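论坛首页 > 机器人与自动化 > 示教与遥操作 > 手持夹爪采示教还是遥操作采,准备二选一

手持夹爪采示教还是遥操作采,准备二选一
阅读时间:11 分钟
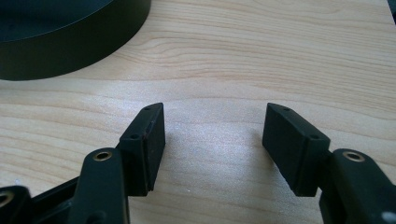
1楼 慢半拍的舵机(楼主)
发表于 2022年6月18日

先说情况。我们做小件上料,把橡胶垫圈从散放状态捡起来,放进浅托盘。垫圈有薄有厚,薄的贴在桌面上很难抠。桌子是浅色木面。机械臂是 Skuveck 的六轴,末端装平行夹爪。

目前两条路都试了一段时间:

一是手持夹爪,用的 Carnel 那一款,人拿着直接在桌上做,相机固定在夹爪上方,跟着手走。到现在攒了 246 条。

二是遥操作,人坐在旁边用主手带着 Skuveck 走,软件是 Kamgate。条数少得多,攒得也慢,一个下午下来人已经不想说话了。

手持的问题是回放到机械臂上时,夹取高度老是偏。人手做的时候指尖会轻轻压一下桌面,桌面就把高度误差吃掉了,换成机械臂没有这个让劲,要么悬空夹空,要么顶到桌子报碰撞。遥操作没有这个问题,可是动作慢、停顿多,训出来的策略也跟着一顿一顿的。

人手和预算都只够专心做一条,想听听各位的意见。别劝我两条都做。

2楼 焊枪不冒烟
选手持。数量在那里摆着,遥操作的产量撑不起来。高度偏是标定和末端柔顺的事,跟采集方式没多大关系。

你先把夹爪指尖到相机的外参重新标一遍。手持这种东西每天被人捏来捏去,连杆的铰接处会有间隙,指尖位置跟图纸对不上很正常。看你图里铰点是铜色的孔眼,有没有拿手晃过,晃得动多少?

3楼 慢半拍的舵机(楼主)
晃过,两边都有一点,没量。手指上的螺丝孔那里是紧的,松的是铰点。

外参是刚到货那阵标的,后来没有再标。

4楼 焊枪不冒烟
那就先标,标完再谈二选一。

5楼 北窗调参
不同意二楼。铰点间隙是一回事,楼主说的压桌面是另一回事。人压桌子的时候,轨迹里记下来的是手的位姿,接触力没有记。你标得再准,策略学到的还是一个“到了桌面再往下一点”的目标位置,放到刚性的臂上就是顶桌子。

遥操作采的时候臂自己就在现场,顶了就是顶了,操作的人会躲开,数据里天然没有这种动作。接触多的任务我一律用遥操作。

6楼 焊枪不冒烟
所以才说末端柔顺。给 Skuveck 开阻抗控制,Z 向刚度放低,往下多走一点它自己会让。楼主的臂支不支持?

7楼 慢半拍的舵机(楼主)
支持,但是开了之后自由空间里跟踪变差,放托盘的时候会晃。也可能是我参数没调好。

8楼 焊枪不冒烟
按高度切换。指尖离桌面还远的时候用硬的,快到桌面再放软,放完垫圈抬起来再切回去。切换那一下要做斜坡,直接跳会弹一下。

9楼 北窗调参
按高度切换的前提是你知道桌面在哪里。垫圈厚薄不一,托盘里还有底边,切换的高度到底取哪个?以后换一张桌子又要重来。

10楼 焊枪不冒烟
换桌子就探一次桌面,用不了几分钟。你说得好像换桌子是每天的事一样。

11楼 豆腐块联轴器
插一句桌面的事。看了图,两个手指中间那一大片是反光,木纹都给洗白了。薄垫圈要是浅色的,放在那块亮的地方相机基本分不出边。你们的垫圈是什么颜色?

12楼 慢半拍的舵机(楼主)
黑的多,也有一种半透明的硅胶垫圈。半透明那种确实是成功率最差的,我一直以为是太薄夹不起来。

13楼 豆腐块联轴器
把失败的录像挑出来看看,是夹偏了还是夹到了又滑掉。夹偏就是看不清,滑掉才是薄。

灯先挪开,从斜侧面打,或者加一层柔光布。我们以前在 Rezende 产线那个项目上也是亮面台子,训练的时候一切正常,换到下午的光就不行,最后铺了一张灰色哑光垫。

14楼 走线工
铺垫子要注意,垫子是软的。本来楼主就有压桌面的问题,铺了软垫人会压得更狠,高度更不准。

15楼 豆腐块联轴器
买硬的哑光板,别买鼠标垫那种。这点没说清楚。

16楼 走线工
说一下我们的经验,手持和遥操作都正式用过,最后留下来的是手持。

真正影响大的是操作的人怎么做,跟设备牌子没什么关系。我们后来给采集的人定了几条:

- 开始之前夹爪完全张开,停一下再动,方便后面切片段
- 往下走的时候指尖碰到桌面就停,不许再压
- 夹住以后先竖直抬起,再横着走
- 手腕别拧到机械臂到不了的角度
- 中途掉了就整条作废,别捡起来接着做

第二条最难教。刚来的人控制不住,我们在桌下垫了一个厨房用的电子秤,压重了数字会跳,练几天就有手感了。

17楼 慢半拍的舵机(楼主)
电子秤这个好,今天就去弄一个。

“中途掉了就作废”我们没执行。246 条里面有不少是掉了又捡起来的,当时想着这样能学到补救。

18楼 走线工
补救可以学,但要单独采、单独标,别混在正常的里面。混着的话策略会学到“夹一下没夹到也往托盘走”,因为你掉的那一下在画面里不明显,手指又把垫圈挡住了一大半。

19楼 北窗调参
这一点同意。相机装在夹爪上,指尖合拢以后夹没夹到东西经常看不出来,薄件尤其是。遥操作那边起码还能加一台外部相机,位置是固定的。手持你也可以加,但人的胳膊和身子会进画面,部署的时候又没有人,域差就来了。

20楼 焊枪不冒烟
外部相机不加就是了。夹没夹到看夹爪开度,薄垫圈也有厚度,合到底和没合到底是分得出来的。手持的开度总有记录吧?

21楼 慢半拍的舵机(楼主)
有,编码器读数跟视频对齐存的。半透明的那种垫圈太薄,合到底和夹着它的读数差别很小,又回到铰点间隙的问题上了。

22楼 焊枪不冒烟
那铰点更要先处理。衬套换新的,或者加薄垫片把轴向的间隙吃掉。Carnel 那款拆开不难,手指上的螺丝先松,连杆再退出来。装回去左右手指一定要对齐,合拢的时候看指面透不透光。

23楼 卡门槛
我是一直在用 Kamgate 的,替遥操作说两句。

楼主说遥操作慢、停顿多,这里面有一部分是设置造成的。主从比例默认偏小,手动很大幅度臂才走一点,操作的人只好一次一次抬离合重新摆手,每抬一次就是一次停顿。把比例调大,接近的时候再切回小比例,停顿会少很多。

再就是停顿可以在后处理里切掉。速度低于阈值的帧直接抽稀,夹爪动作前后留几帧别动。我们一批数据 3,915 条就是这么清的,清之前训出来也是一顿一顿,清之后顺了。

24楼 慢半拍的舵机(楼主)
3,915 条是多少人采的?

25楼 卡门槛
5 个人轮着来,从去年 11 月开始采。任务也不止一种,插接头、叠布、拧盖子都有,单说捡放的没那么多。

26楼 慢半拍的舵机(楼主)
那我比不了,我这边算上我能坐下来采的是 3 个人,而且都还有别的活。

27楼 卡门槛
人少更应该保证每条都能用。手持采得快,废得也快,最后算下来差距没有想象的大。

28楼 走线工
这个不认。按我上面的规矩来,手持的废品率能压得很低。遥操作光是早上开机、回零、臂热机、主从对齐就要占掉一截时间,中间碰撞一次又得复位。手持拿起来就能做,零碎时间都用得上。楼主的人都有别的活,这一点比什么都要紧。

29楼 卡门槛
手持那头要做轨迹过滤,臂到不了的、关节超速的都要扔。我见过扔掉一大半的。

30楼 走线工
那是没限制工作区。桌上贴胶带画出臂够得着的范围,人别出圈就行。速度也一样,做之前让大家看一遍臂跑起来有多快,照那个速度做。

31楼 纸飞机下料
小白问一句,手持采的时候没有机械臂,位姿从哪里来?

32楼 走线工
从相机画面加惯性测量算出来的,先绕着桌子扫一圈建图,然后每条示教在这个图里定位。所以桌面不能太干净,一整块光板没有特征,容易丢。

33楼 豆腐块联轴器
这就跟我说的铺哑光板有冲突了,整块铺灰的,定位会变差。楼主那张桌子木纹挺明显,亮斑以外的地方够用。先动灯,别急着铺。板子要铺的话边上留出木纹,或者四周摆几个不动的东西当特征。

34楼 纸飞机下料
桌上摆的东西被碰歪了怎么办?图里左上角那个深色圆的算不算特征?

35楼 走线工
特征算不算看它动不动。采的过程中要搬来搬去的就别指望它,最好拿掩膜遮掉。不动的话粘牢,碰歪了重新建图。手指本身也要掩掉,它永远在画面下半截,不掩的话定位会把它当成静止的背景。

36楼 慢半拍的舵机(楼主)
手指掩了,连杆那一段没掩。左下角露出来的支架也没掩。

37楼 走线工
一起掩。你那连杆从画面底边一直伸上来,黑的上面还有铜圈,高对比,特征点最喜欢往那种地方聚。

38楼 北窗调参
这个我服,我光盯着接触力,没想到掩膜。不过我还是觉得半透明薄垫圈那一种应该用遥操作采,别的用手持。

39楼 焊枪不冒烟
楼主第一楼就说了别劝他两条都做。

40楼 北窗调参
看见了。那我的意见就是遥操作,产量低就低。

41楼 慢半拍的舵机(楼主)
看完了,先按手持走。打算按下面的顺序来:

铰点衬套换掉,重新标外参。
灯挪到侧面,看半透明垫圈的录像,把夹偏和滑掉分开统计。
连杆和支架加进掩膜,旧数据重新跑一遍定位。
旧的 246 条里中途掉了的挑出来单独放。
桌下垫电子秤,按走线工的规矩重新采一批,臂那边 Z 向放软试一下。

Kamgate 的主从比例也记下了,臂闲着的时候我会去试,但不作为主线。

42楼 焊枪不冒烟
衬套买之前量一下轴,别照图纸买。

43楼 卡门槛
比例切换在脚踏板的设置里,藏得比较深,找不到私信我。

44楼 纸飞机下料
再问一个,旧数据重跑定位的话,外参用旧的还是新标的?

45楼 走线工
旧的。新外参是换完衬套以后的,套在旧录像上反而错。楼主最好在拆之前先按现在的状态标一次,留着给旧数据用,然后再换衬套标新的。

46楼 慢半拍的舵机(楼主)
幸好还没拆。先标。

47楼 北窗调参
标的时候张开、半开、合拢各标一次,间隙在不同开度下不一样。半透明那种出了结果发上来,我想看滑掉的占多少。

联系我们 | 版权所有,转载请注明出处 | 返回顶部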